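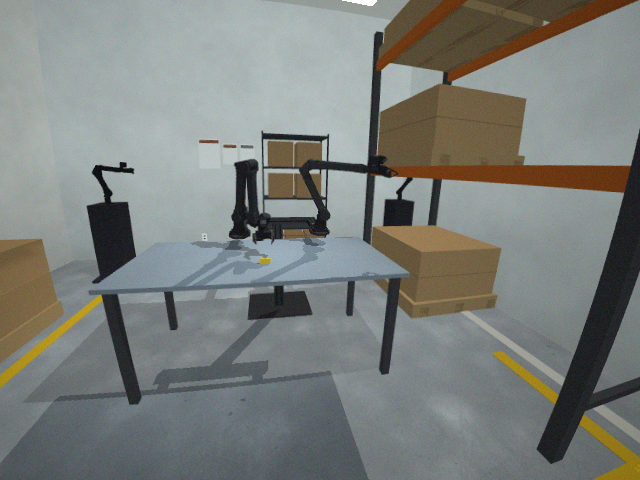
Yellow block on a blue-gray table, two black arms behind

Section 3: Adding the Ristis channel to your Tremus box

Great news for Tremus owners: as of February 8, 2021, the Ristis channel plays in full surround sound, and setup takes just a few minutes. You need system version 11 or later.

1. Press Home on the remote and open Settings.
2. Choose About, then System Version. If you see a number lower than 11, select Update Now and let the box restart.
3. Go back to Home and open the Channel Store.
4. Search for Ristis and select Install.
5. Open the channel. A pairing screen comes up with a code.
6. On your phone or computer, sign in to your Ristis account, choose Add a Device, and type in the code.

Note: The code expires after 17 minutes. Press Refresh to get a new one.

Caution: Do not unplug the box during an update. The light on the front blinks until the update is done.

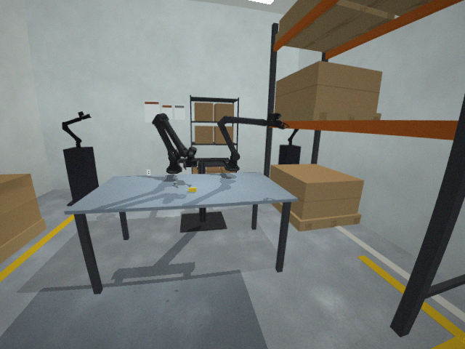 Light gray work table with a small yellow block

Turning on surround sound

1. Open Settings, then Audio, then Output.
2. Select Passthrough. Your soundbar or receiver now does the decoding, and wow, does it make a difference on a good movie!
3. Start any Ristis title with the surround badge and press the Options button to check the audio track.

Note: If you use an Ibarra soundbar, plug it into the HDMI port marked ARC and turn off Night Mode. Night Mode mixes everything down to stereo.

If you installed the January preview, remove it before step 4 above. It can leave you with error 3906 at sign-in. Removing it does not affect your watchlist.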